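Notes for the club night talk – Crabtree hall, May 18, 2022
Rimantas Mets

Keep to 25 min. Water. Don't read off the sheet this time.

OPEN
Thank coaches. Thank the Fostier people for the room. Ask who here has run a preseason – hands up. Who had anyone hurt in week two – hands stay up, probably most of them.
Start with the 541 story. 541 = sessions logged across our two rowing squads last year, Ullska and Orkinis. Paper diaries, typed up by me, badly. What I wanted to know: how much of what we planned did they do? Answer – less on the hard days, way more on the easy days. Pause there.

EASY DAYS TOO HARD
Main point of the whole talk, slow down for this.
Steady rows creeping up. Somebody half a length ahead, everyone chases. Nice row, everyone happy, then flat for the pieces next day.
Ullska crews worse than Orkinis here. Don't say which coach.
Fix we tried: stroke rate cap on the steady stuff, cox calls it, no discussion. First couple weeks they hated it. Mention the men's four sulking.
If they ask about heart rate – fine if you have straps, we had six straps and two worked. Talk test is good enough. Full sentences or slow down.

THE ERG
Don't get dragged into the 2k arguement. We test it, everybody tests it, move on.
What changed: 3,000 meter piece every third week, same drag, same warmup, same order of people. Boring on purpose. Want a number you can trust against last time.
Scores up on the wall – no. Tried it. Two juniors stopped turning up on test day. Now they each get thier own on a card.
Story about the broken chain guard only if time.

WEIGHTS
Short. Two sessions a week, 13 weeks, hinge and pull and something on one leg. No maxes before spring.
Novices: bar only till the back stays put. I don't care how strong they say they are.
Some 300 bucks got us the second rack used. Say that, people always ask about money.

JUNIORS
Under 16 – cut the volume again, I mean it. School week already long.
Let them scull. Let them fall in (supervised, warm water, ok).
Parents: one meeting at the start, tell them the plan, tell them who to email. Saved me so many phone calls.
Switch sides at least once before they're 15. Orkinis did it all of last fall and the kids complained for a week then forgot which side they were.

RACE WEEK
Less. Less than that.
Short bursts at race pace, off the water early. Travel day counts as a training day, put it in the diary.
Pack the trailer the night before – riggers labeled, bolts in the tub with the lid. Tell the one about the missing seat at Crabtree, keep it under a minute.
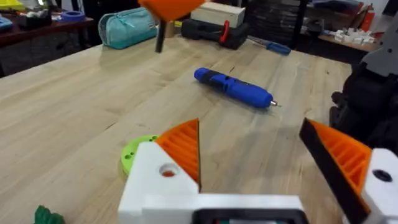
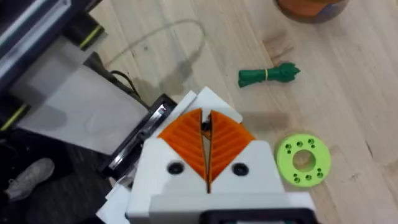 Orange fingers, white housing.

QUESTIONS
Likely: what about masters crews? Same idea, extra rest day.
Likely: can we have the diary template? Yes, sheet by the door, sign up with email, print clearly please.
If someone asks about lightweights, say catch me after.
Chairs need stacking by ten, ask the back two rows to help.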